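Notes for Lemden talk, 2018-12-17
Slot is 3 x 10 minutes, questions after each part.

Part 1. Why the bus stop survey
Start with the number: 1259 returned forms out of the Wudach district. Say who paid for printing (the county). Don't read the questions out, they have the handout.

Main point -- people walk farther than the planners assumed. The old rule was 500 yards. In Wudach the usual answer was well past that, and in Drokulitz it was shorter, mostly on account of the hill.

Part 2. Shelters
309 stops on the list, fewer than half with a roof. Go slowly here. Jhosep Huaranga did the stop list and can take questions on it.
Benches first, then lighting. Riders over 65 asked for a back on the bench more often than they asked for a roof. Mention the Llanos stop, where the timetable was posted at a height a person in a wheelchair could not read. It was moved in April.

Part 3. What we want from the room
Two things: names of stops we missed, and someone to check the winter timetable against the real one. Pass the clipboard around now so it gets back before the break.

If short of time, skip lighting and go to the clipboard.
If asked about fares: outside the survey, refer to the county office.
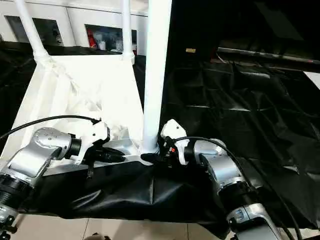

Two arms, white cart frame between the grippers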